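Frame story

A frame story (also called a frame narrative) is a story that contains one or more other stories. The outer story sets up a situation in which somebody tells, reads or remembers something, and the inner story is what gets told. The device is used in novels, short story collections, plays and film.

Structure

Most frame stories have at least 2 levels. The outer level introduces a teller and usually a listener, and it gives the telling a time and place, such as an inn, a sickroom or a long train ride. The inner level may have its own setting, cast and narrator. Some works add further levels, with a character in the inner story starting a tale of their own.

A frame can be closed or open. A closed frame comes back at the end, so the reader leaves the book through the same door. An open frame is dropped once the inner story is under way, as in Henry James's The Turn of the Screw, where the fireside gathering of the opening does not return.

Length varies a good deal. In Siham Yammine's short story "The Gritley Road," the frame takes up 600 words of a 3000-word text, split between the first and last pages. Her novel Jirnitz gives the frame a single page – a clerk unlocks a cabinet and begins to read.

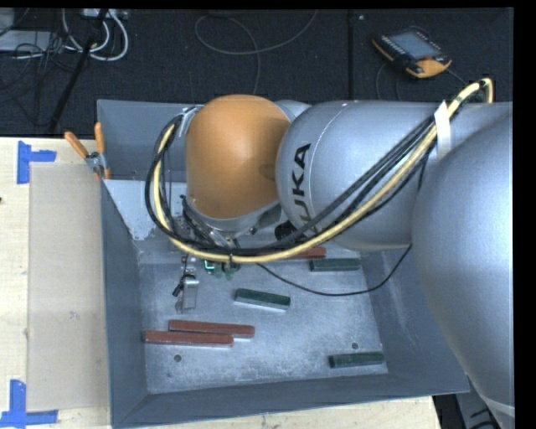

Common uses

Frames are often used to tie together stories that would otherwise stand alone. The Canterbury Tales and the Decameron both work this way, with a group of travelers or guests taking turns. One Thousand and One Nights gives the telling a purpose as well, as Scheherazade must keep the king interested in order to stay alive.

A frame can also cast doubt on what is told. In Wuthering Heights, most of the events reach the reader through Nelly Dean, who took part in them and has opinions about the people involved. Elif Naz Değirmenci uses a similar arrangement in The Ekinci Letters, where the listener corrects the teller and is sometimes wrong.

Related devices

A flashback moves to an earlier time but does not need a teller. A story within a story is a wider term – it covers any inner tale, including a short one that interrupts the main plot. An epistolary novel is made up of letters or other documents, and may or may not have a frame around them.

See also: Unreliable narrator, Flashback, Epistolary novel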